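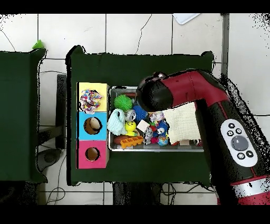 Drovar Pick Planner
Grasp planning and bin-clearing software for single-arm cells

Reseller notes by Sidra Mengal, integration desk, Kokkonen

Drovar's own brochure says the planner will "handle any object." We don't repeat that claim on our pages. It handles a lot of objects, some of them badly, and you should find out which before you buy.

What you get is a runtime that takes depth images, proposes grasps, scores them and sends the arm a path. There is no training step for new items, and that part holds up. Setup on our bench took 2 days, most of it hand-eye calibration. The brochure says one afternoon.
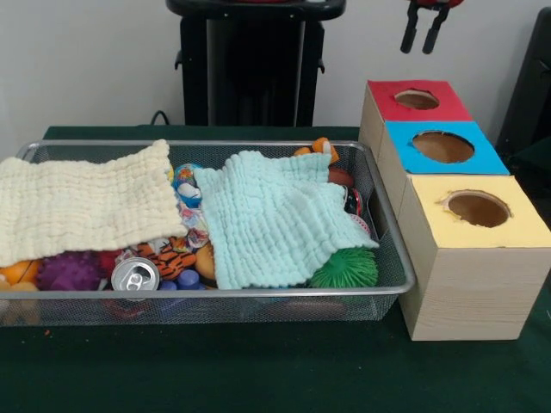

The scoring module is the piece worth paying for. Each proposal comes with a reason code, so when the arm refuses a pick you can read why. Older planners we carry just time out. Codes are logged in plain text and Gukum, the free log viewer, opens them without a license.

Cloth is the weak spot. The segmenter likes to treat a draped cloth and whatever it covers as one object, and the confidence score stays high when it does this. Welington Barros in our lab keeps the cloth threshold well above the factory setting and accepts the slower cycle.

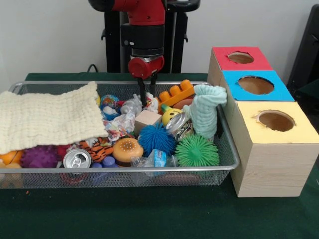 Collision checking runs against a voxel map that refreshes between picks, never during one. If items shift while the fingers are down among them, the planner won't know until the next look. Clear plastic makes this worse. A bottle lying on its side next to a toy hamburger is an ordinary enough thing to find in a mixed basket, and depth sensors see such bottles poorly, so budget for a second view. Mesh sides also need their own container model; the default assumes solid walls.

Specifications
Grippers: parallel two-finger only
Proposals per look: up to 50
Reason codes: 49
Camera inputs: 4
Bridge to other controllers: Brendska module, sold separately

Trial licenses are available. Bring your own worst items.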